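Clear Trays and Lost Parts: Workbench Storage in the Merkow Project Room

Final report, Design for Everyday Use, spring term
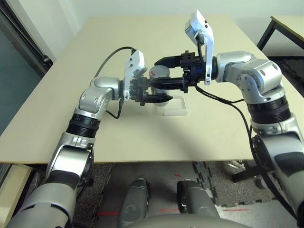 Our project began with a complaint that everyone in the building had already made at least once, usually while crawling. Small parts go missing in the Merkow room. Spacers, caps, short bits of tube, anything that rolls. The department's answer over the years has been to buy more of them, and the parts have kept up their side of the arrangement by continuing to leave. We set out to test whether a cheap tray on each table would slow this down. The clear one with the faint ridges, with a short gray cylinder standing upright on it, is the type we ended up recommending, and the beige tabletop under it shows why we worried about color in the first place. A see-through tray on a pale table is easy to overlook, which we saw as a flaw right up until we tried the other kinds.

1. The problem

The tables in the room are smooth. They were chosen to be easy to wipe, and they are, and a round part laid on its side crosses one with very little encouragement. The floor is where things get worse. Part of it is covered in dark gray foam mats that lock together with puzzle edges, and a puzzle edge has exactly the sort of gap that a small spacer likes. In August, before classes started, we lifted the mats along one wall and swept up what was under them. We had brought a sandwich bag for this. We went back for a bucket.

The haul came to 458 loose parts, plus a quantity of pencil lead, some dried glue and one earring, which went to the front office. Most of the parts were perfectly usable. Some were from kits the department stopped ordering before any of us enrolled.

The parts budget records we were allowed to look at listed 2,758 small items bought over the last two school years. We can't say how many of those were lost and how many were used up, because the records only cover things coming in. We suspect that this is how the problem stayed comfortable for so long.

2. What we tried

We compared three kinds of tray. The first was a deep blue bin from Jitalgate, sold for hardware stores. The second was a flat felt-lined tray we made ourselves and were very proud of. The third was a shallow clear plastic tray from a kitchen supplier called Quispe, meant for the inside of a drawer.

Each table got one kind of tray for a week, then we swapped them. At the end of each day we checked the floor, the chairs and the mats and wrote down what we found. We also asked people to fill out a card about the tray they had used. The return rate on the cards was poor, and several came back with drawings on them.

3. What happened

The Jitalgate bin held onto everything. It held onto it so well that people had to tip it over to see what was inside, and then the parts were on the table again, rolling. By the second day most of the bins were holding snacks and phone chargers. One card said "good bin" and nothing else, and we have decided to respect that.

The felt tray was the favorite on paper. People liked how it looked and how quiet it was. It also picked up every metal shaving and crumb in the room, and by Thursday it looked like the inside of a coat pocket. Washing it made it smaller. We had not planned for that, and the fourth week of the schedule was spent making new ones.

The Quispe tray did the dull things well. Parts stood up in it without trouble, the ridges gave round pieces a little something to stop against when they tipped, and you could reach in from any side. Since it is clear, you can spot a leftover part from across the table. The tray itself is another matter, and people did put their elbows on it. Daily floor finds at the clear-tray tables were the lowest of the three by a fair margin, although our worst single day also happened at one of them. A full tray was knocked off with a backpack, and we were finding pieces of that event until finals.

4. Cost and upkeep

A set of 32 clear trays would cover every table in the room and leave a few spares for the cabinet. They stack, which the bins do too, and they wipe clean with the same spray as the tables. The felt trays take an evening each to make and would need a person who enjoys that. We had one at the start of the term.

We looked briefly at the Skandaren benches with a raised lip built in. They are very nice. The quote was long enough to need a second page, so we moved on.

5. Limits

Our test ran for roughly five weeks in one room, and everyone knew it was going on. People are tidier when they see someone with a clipboard looking under their chair. We also changed the sweeping schedule halfway through without meaning to, since the broom was missing for several days. It was behind the door.

We did not measure how long it takes to pick a part out of each tray, which would have been useful and was in our proposal.

6. Recommendations

Buy the clear trays. Put a strip of bright tape along one short side so elbows have some warning. Keep one part type per tray when there is room, and lift the mats at the end of each term instead of waiting for another group to need a project.

The recovered parts have been sorted into jars and are on the shelf by the sink. Please take some.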